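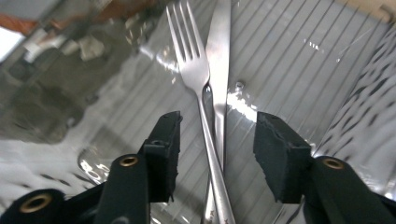 Biljana Trajkovski, chargée de communication, Pristora

COMMUNIQUÉ DE PRESSE - 2022-11-12

Pristora sort le Melis, adaptateur de manettes anciennes pour consoles 8 et 16 bits

Diffusion immédiate.

Pristora, atelier spécialisé dans les accessoires pour consoles rétro, annonce la sortie du Melis. Un boîtier, trois ports, pas de logiciel à installer. On branche une vieille manette d'un côté, la console de l'autre, et on joue.

Le projet date d'un stand tenu à la bourse d'échange de Korncombe. Beaucoup de visiteurs avec des manettes orphelines, console morte ou revendue depuis longtemps. Premier prototype bricolé dans la foulée, sur plaque d'essai. La version définitive tient dans la main et s'alimente directement par le port manette. Ni pile, ni bloc secteur.

Côté compatibilité : 28 modèles de manettes reconnus au lancement, jusqu'à 34 avec la mise à jour prévue fin novembre. Liste complète sur demande. Les pistolets optiques ne sont pas pris en charge, les multitaps non plus. Pour les souris, c'est en cours - aucune date pour l'instant.

Les tests ont été menés sur 164 jeux, cartouches d'origine uniquement. Trois titres posent encore problème, tous des jeux de course qui interrogent la manette plusieurs fois par image. Correctif en préparation. Il s'installera par la prise micro-USB placée au dos du boîtier, cable non fourni.

« On voulait un truc simple, qui marche sur la vraie machine, avec la vraie télé. Pas d'émulation au milieu. Les gens qui ressortent leur console du grenier n'ont pas envie de lire un manuel », explique Biljana Trajkovski.

Le Melis est assemblé à Sturkton, en petite série. Coque grise ou noire. Le turbo se règle par une molette sur le côté, trois vitesses, position arrêt. Les boutons peuvent être réattribués en maintenant Start et Select à l'allumage, le réglage reste en mémoire une fois la console éteinte.

Les précommandes sont ouvertes. Premiers envois dans l'ordre des réservations. Les revendeurs interressés peuvent demander les conditions dès maintenant, tarif sur devis selon quantité.

Exemplaires de prêt disponibles pour la presse et les chaînes spécialisées - nombre limité, préciser la console utilisée et la région (PAL ou NTSC).

Contact presse : Biljana Trajkovski, Pristora, service communication. Visuels du produit et fiche technique envoyés sur simple demande.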